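Minutes of the Hollis Community Garden general meeting, Apr 10, 2022

I took the notes again, so blame me for the spelling. We started late because the kettle was slow, and the March minutes were accepted without changes.

First up was water. The new meter at the Skonum Street gate shows we went through 1000 litres in March, and most of us thought that was fair for such a dry month. I did ask people to please turn the tap right off — it drips all night otherwise!

Then plots. We're moving to square beds next season, marked out with string, and I'm very keen on it.

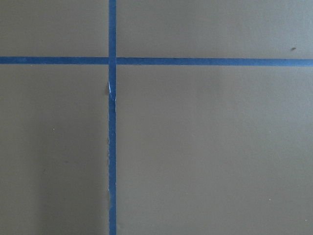
2 min read

The waiting list is at 51 names, so we agreed to split the bigger beds when they come up. Plot fees stay at $100 for the year. Someone wanted to go lower, but the vote went the other way and we left it there.

Compost took ages (it always does). The mulch quote from Kestska came in at $168 delivered, and we said yes to one load. No more citrus in the worm farm, please, and no bread either.

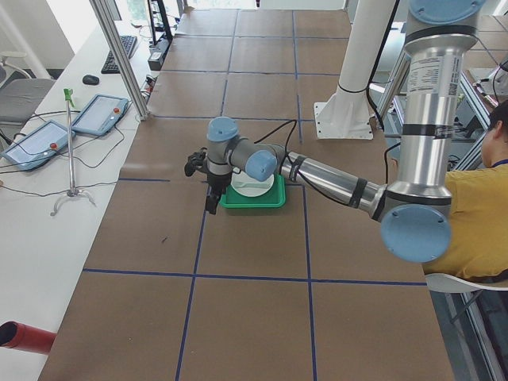
Blue tape lines on brown paper.

We also talked about the seed swap with the Umum Street gardeners. They've got heaps of purple beans and I've promised them our spare silverbeet and some marigolds — labelled this time. Colour stickers are in the shed.

Next meeting is at the usual spot. Bring a chair if you like a comfy one.

Related items
March minutes
Watering roster
How to join the plot waiting list

Comments
Can I still put my hand up for a half bed?
Lemons are fine in my worm farm, just saying.
Thanks for the notes! I'll bring the beans.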